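2 Living with a pale surface

Figure 1. Broad surface in the pale grey-white range, the colour group discussed in this section.
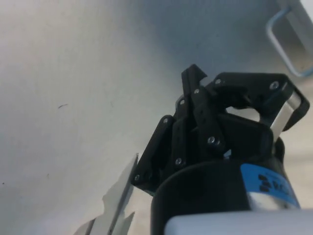
Gilberto Castaño told us that he would never choose white again, that he wiped his bench more often than he cooked on it, and that when visitors said how clean it looked he felt he had been caught out. His remarks came early in the first round of interviews and they changed the order of our questions. We had planned to ask about cleaning products first and colour last. After his interview we asked about colour straight away, before people had begun to think of themselves as taking part in a cleaning study.

The material in this section comes from 101 households in Lustunwood and the streets behind the old Palluser works. Between them they gave 227 interviews and filled in 3709 diary entries. A diary entry could be a single word ("wiped") or most of a page. Households were asked to write something whenever they cleared, wiped, covered or rearranged the main work surface in the kitchen or laundry. They weren't asked to do any of these things more or less than usual, although several said that having the diary on the fridge made them do more.

We sorted surfaces by colour only. Material was left to one side, as many tenants didn't know what their benchtops were made of and we didn't want to guess for them. The pale group takes in white, off-white, cream and light grey. The dark group takes in charcoal, black, deep brown and dark green. A small number of patterned tops could have gone either way and were sorted by Vinh Lò and Nghĩa Cao separately, who then compared their lists and talked through the ones they had placed differently.

2.1 What shows and what doesn't

People with pale surfaces wrote mostly about marks with colour in them: tea, beetroot, turmeric, soy sauce, the ring under a jar of jam. People with dark surfaces wrote about flour, dust, dried water spots and fingerprints. Both groups believed theirs was the harder kind to keep clean, and both had usually heard as much from a relative. Nghĩa Đinh kept a diary through a move from a dark bench to a pale one and complained of both in much the same words, though the time of day shifted. On the dark bench the entries cluster in the morning, when low sun came across it from the side. On the pale bench they come after dinner.

Light turned up more often than we expected. A pale top under a single ceiling light was described as clean by people who found crumbs on it the next morning. Two participants bought a lamp for the bench during the study and one of them returned it, having decided she preferred not to know. We had no question on lighting in the first round and added one for the second.

2.2 Clearing before wiping

In the diaries, clearing and wiping are separate jobs and are often done by different people. Clearing means moving the kettle, the mail, the fruit bowl, the school notes and the half-finished things. Wiping can't start until that has been done, and where the two jobs fell to different people it was the gap between them that caused arguments. A common entry reads something like "wiped around it". In one household in Đỗ Street this phrase appears on most pages, and the object being wiped around was the same slow cooker from the first week of October to the end of the diary.

Pale surfaces were cleared more fully than dark ones. Participants put this down to looks. A pile of mail on a dark bench was said to sit there quietly, while the same pile on a white one stood out from the doorway. We are cautious about this, as the pale benches in our group were also more often in newer kitchens with more cupboards, and a person with a cupboard to put the mail in may simply put it there. The diaries don't let us pull the two apart.

2.3 Covers, boards and mats

Some households dealt with a pale top by covering the part they used. Boards were left out permanently, tea towels were laid under the dish rack, and a square of vinyl offcut from Kavlow, the flooring shop near the station, turned up in several kitchens in the same street. One neighbour had started it and the others had copied her. The covered part was then wiped as if it were the bench, and the bench under it was left for weeks. People tended to report this with some embarrassment, and lifting the cover got its own diary entry, usually a long one.

Heino Ramanauskas argued in his comments on our draft that a cover should be treated as a second surface with its own colour, and that a white bench under a brown board belongs in both groups. We think he is right for the spot where food is prepared and have recoded those entries. For the rest of the bench we kept the original grouping, so totals for the pale group here are slightly lower than those in the project report of December 22, 2022.

2.4 Rented kitchens

Tenants wrote about stains differently from owners. The word "bond" appears often in their entries on pale tops and hardly at all in their entries on dark ones. Several kept photographs of marks that were there when they moved in, and two had taped a printed copy inside a cupboard door. Owners with the same kinds of mark mostly stopped mentioning them after the first few weeks of the diary. When we asked about this in the second interview, some had to go back to the bench and look for the mark before they could answer.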